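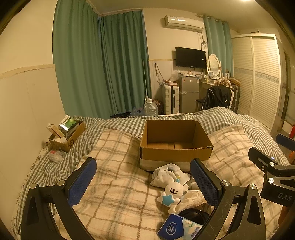
Packing the bedroom this week. Moving from Bilton to Gretley at the end of July, 115 miles, and I'm going to post how I do each bit in case it's useful to anyone else with a small apartment and too many small things.

First, the money. Folell quoted me $2,130 for the full service, where they bring the boxes and wrap everything. I asked what it would cost if I packed it all myself and they only carried and drove. $1,720. So I'm packing it all myself.

I pack on the bed. Box in the middle, things for it on the blanket in front, and I stand or sit at the end. I did the last move on the floor and my knees were bad for days.

Sheet and blanket stay on the bed while I do this. They need a wash before we go anyway.

The bedding has a fringe of loose threads along the side by the wall. I have meant to trim it for a long time. It will be going to Gretley untrimmed.

Boxes: get them used if you can. Mine are from the grocery store and from people at work. Worn corners are fine. What I look at is the bottom. If the seam has started to open or it feels soft when you push on it, put it in the recycling.

Tape the bottom seam on the outside, one long strip along it and then one across each end, going up the sides a few inches. I used to tape the inside too. It makes no difference I could ever see and uses up a roll very fast.

If the top flaps are in your way, fold them down flat against the outside while you fill. Some boxes you get from stores have no flaps left at all. Those are okay for soft things, with a towel tucked over the top, but tell the movers you have them. Folell will take open boxes only if they can go on top of a stack. Ask whoever you're using.

Order for a mixed bedroom box:
Heavy and flat on the bottom
Hard things wrapped in cloth
Soft things in the gaps
Whatever you need the first night on top

I don't buy bubble wrap for the bedroom. I have enough T-shirts, pillowcases and old cloths to wrap everything in there. It all has to be packed regardless, so it may as well go around something.

The exception is glass in a frame. For that I use cardboard cut to size on both sides and then a towel.

A few people have asked about stuffed animals. I pack mine loose in between other things. The little white bear with the blue star is going in a mixed box and he'll be a good corner filler. Large ones I put in a clean trash bag, press the air out, and tie it. Label the bag. You do not want a bag of stuffed animals mistaken for trash on moving day. Use clear bags if the store has them.

Anything with lace or a delicate edge goes inside a pillowcase before it goes in a box. It catches on everything otherwise, mainly on zippers and on the rough edge of the cardboard. I fold it loosely and don't press it down. It can be ironed at the other end.

Tissues: I keep a packet out near whatever I'm packing. It's a Vinda one at the moment. The dust under and behind bedroom furniture is something else and I sneeze all the way through. It also gets used for wiping off the tops of things before they go in.

Then the packet goes on top of the last box I close, so I have it for the unpacking.

Somebody asked why I don't just leave things in the dresser drawers. I asked Folell the same thing. They'll move a dresser with clothes in it if it's solid and there are no stairs. I have stairs at both ends. Drawers come out empty.

Storage. My new place isn't ready for the bed or the desk until the second week, so those go to Jayawardena Storage on the edge of Gretley. It's month to month and you bring your own lock. I went to see it before booking and would say to do that. The first place I looked at smelled of damp as soon as the door rolled up.

For anything going into storage I write STORAGE on the top and on two sides, in a different color from the others. Black marker is for the apartment, red is for storage. The room goes under that, then a few words on what's inside. "Bedroom – bedding, lamp cord" is enough. I don't keep a spreadsheet. I tried one on the last move and stopped after the kitchen.

Speaking of cords. Cord goes in the same box as the thing it belongs to, in a sock. Write what it's for on a bit of masking tape and stick it to the cord. I still have a cord from two apartments ago and can't tell you what it's for. It's coming with me again.

Sunday update. Three boxes done in the bedroom and the closet isn't started. It's slower than the kitchen was. Plates are just plates, but with bedroom things you pick each one up and think about whether to keep it.

What I do about that: three piles, keep, give away, don't know. The don't know pile gets its own box, and the box gets a lid and a date. If I haven't opened it by Christmas it goes to the thrift store. On the last move I opened it once, for a belt.

Somebody in the replies says to do the deciding on one day and the packing on another. I think that's right if you have the days. I don't, so I'm doing both together and putting up with it being slow.

Weight. If I can't lift it and walk to the front door and back without stopping, I take something out. Bedroom boxes are usually fine. The trouble is books from the nightstand. I spread those over several boxes, laid flat on the bottom.

Don't leave a big empty space at the top of a closed box either. Another box will be sitting on it in the truck and the lid will sink. Push a sweater or a pillow in there. When I close the flaps I want them to lie flat without me leaning on them.

Things I am NOT packing in any box: medicine, chargers I use every day, the lease, keys, a change of clothes, toilet paper. All of that rides with me in a backpack.

Bedding is last. On the morning of the move I strip the bed and the sheets go straight into a laundry bag, and that bag goes in my car. The gingham set is the one going back on the bed once it comes out of storage, so I'm keeping it where I can find it. Until then it's the air mattress and a sleeping bag.

Folell called to confirm. They come at 8 in the morning and want everything taped and near the door, with a path at least as wide as the dresser. I measured the hallway. It's okay if the shoe rack goes first.

Question for anyone who has moved to Gretley – is there somewhere that takes flattened boxes afterward, or does the regular pickup take them? The town page only says "clean cardboard, tied." I don't know if there's a limit on how much you can put out in one week.

Thanks, two people say the regular pickup takes them if the bundles are under 4 feet long. I'll get string.

Going back in to do the closet now. Will add to this if I learn anything about packing hangers. At the moment my plan is to leave the clothes on them, put a rubber band around the hooks, and pull a trash bag up from the bottom.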